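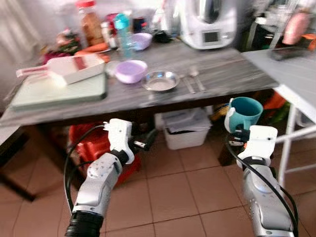

Tatix Kitchen Set, 3 Pieces – Teal / Mint / Steel
Sold by Lurkine
Item no. TX-388
In stock. Ships within 72 hours.

Tatix is a small set for everyday kitchen use: one mug, one cutting board and one shallow bowl. It suits a first apartment, a shared kitchen, or any table that gets used for chopping in the morning and eating at night. The pieces are sold together at a lower price than buying them one at a time. Each one can also be ordered separately as a replacement.

What's in the box
Mug, teal outside, white handle
Cutting board, pale green (mint)
Round bowl, stainless steel, shallow
Care sheet

The mug
The mug holds 388 ml when filled to the rim, so expect a little less in normal use. It is ceramic, teal on the outside with a white rim and a white handle. The handle has room for two fingers on most hands, three if yours are small. It can go in the microwave and in the dishwasher. Let it cool before rinsing it under a cold tap.

The base is glazed except for a narrow ring. On a glass or polished table you may want a coaster under it. We don't include one with this set.
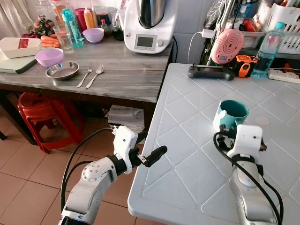 The mug does not stack. If cabinet space is tight, hang it from a hook under the shelf. Replacement mugs come from the same production as the ones in the set, but glaze can vary a little between batches, and a mug bought in March may be a touch lighter or darker than one bought later in the year.

The board
The board is 34 cm long and light enough to carry to the stove with one hand. It works for carrots, cabbage, herbs and fruit, and it gives you a clean surface to set a slicer on. Carrot and beet juice can leave a mark on light colors. Rinse the board soon after use and rub any stain with baking soda and a damp cloth.

Wash by hand or on the top rack. Keep it off hot burners and don't use it as a trivet. If it slides on your table, put a folded dish towel under it.

The bowl
The steel bowl is shallow and round, with a polished inside. Use it for sliced vegetables, salads, or a single serving of noodles or rice. It is safe for the fridge. Do not put it in the microwave. Fine scratches from forks and spoons are normal on polished steel and don't affect use. For deeper mixing, look at the Flukasis bowls, which are sold in two depths.

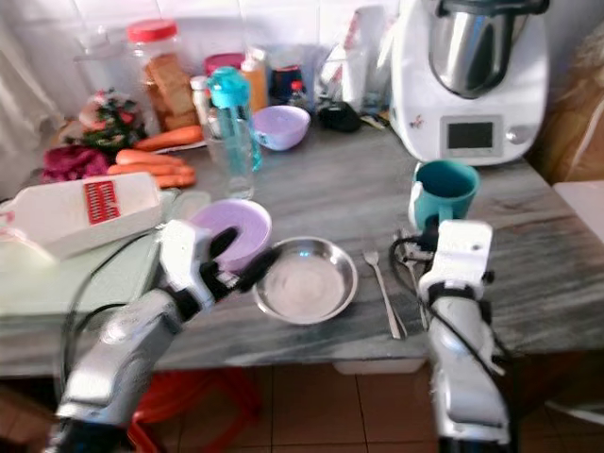 Tatix steel bowl and teal mug, with the mint board under a mandoline slicer. Slicer, plate, cutlery, appliance and food not included.

Specifications
Mug capacity: 388 ml
Mug material: ceramic
Board length: 34 cm
Bowl material: stainless steel
Microwave: mug only
Dishwasher: mug and bowl on any rack, board on top rack

Can I swap a color?
Not in this set. The mug comes in teal and the board in mint. The Đào range has similar pieces in pink, and those are sold one at a time.

What if the mug arrives chipped?
Send a photo of the chip and the order number through the contact form. We send a new mug and you don't need to return the old one.

Can I return only one piece?
No. Sets are returned complete, unused and in the original box. Damaged pieces are handled separately – see the answer above.

Shipping and returns
Orders leave our warehouse within 72 hours, not counting public holidays. The set ships in one carton with a cardboard divider around the mug. You have 34 days from delivery to send it back. Return postage is paid by the buyer unless the item is faulty.

Page last updated May 17, 2025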